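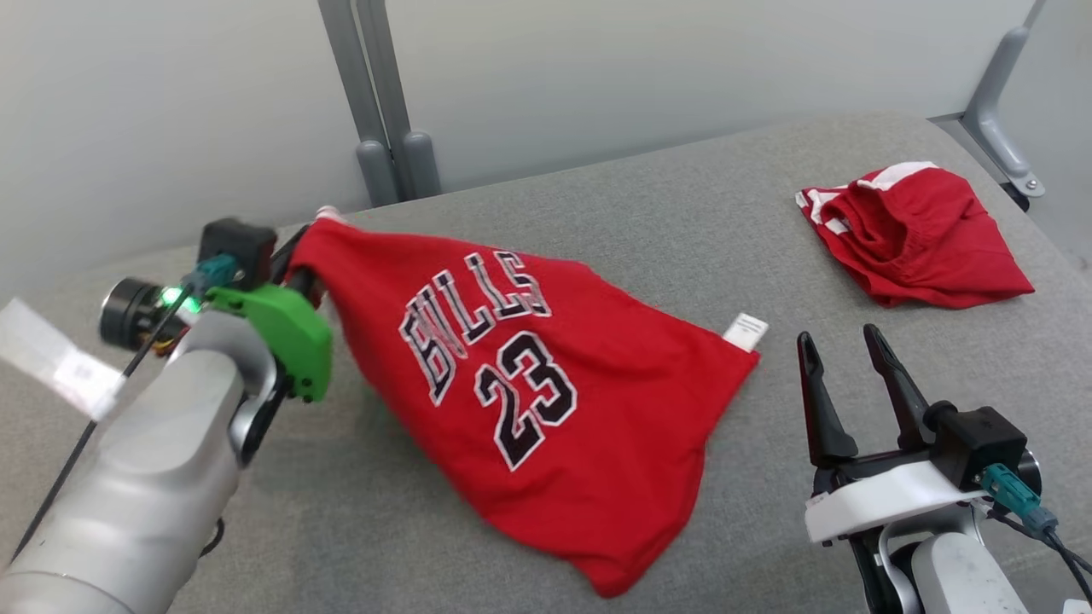 # Folding and Storing Team Jerseys

Kistmont Community Sports Store, September 2025

This guidance applies to all sleeveless basketball jerseys held in the kit room, including replica jerseys kept for open sessions. It replaces the sheet issued in July. Questions should be addressed to Marwa Belhaj, Kit and Equipment Officer.

## Before you begin

Use a clear, flat surface that is large enough for one jersey to be spread out in full. A table covered in a closely woven cloth is suitable, as the fabric will not slide about as it does on bare varnish. Keep the remaining jerseys to the back of the surface and work on one at a time.

Jerseys must be completely dry. Check the side seams and the hem by hand, where damp tends to linger. Any garment that is still damp should go back on the airer.

## Folding

1. Pick the jersey up by the shoulder straps and let it hang for a moment so that the larger creases fall out.
2. Lay it face down. Smooth the cloth from the centre towards the sides with the flat of the hand. Do not pull at the printing, particularly on older jerseys where the numbers have begun to lift.
3. Tuck in the care label if it has worked its way out at the side or hem. Labels left outside the fold catch on the jersey above and are eventually torn off.
4. Fold one side in towards the centre, then the other, so that the two edges meet without overlapping.
5. Bring the hem up to the middle, and fold once more to the shoulders.
6. Turn the jersey over. The team name, or at least part of it, should now be on top.

Large block lettering creases easily. Where a fold would run straight through a number, move the fold a little to one side. Jerseys with heavy raised print may be rolled instead - start from the hem and roll loosely.

## Storage

Stack jerseys by size in the Trukura boxes, with the smallest at the left of the shelf. Jerseys of the same colour but from different teams must not share a box. Reds in particular have been mixed up on several occasions, and the Remer squad set was issued incomplete as a result.

Do not press the lid down on an overfull box. Start a second box and write the size on both.

## Damaged items

Split seams, loose numbers and missing labels should be entered in the repairs book, and the jersey placed in the tray marked Chauhan for collection. Please do not iron a loose number back on.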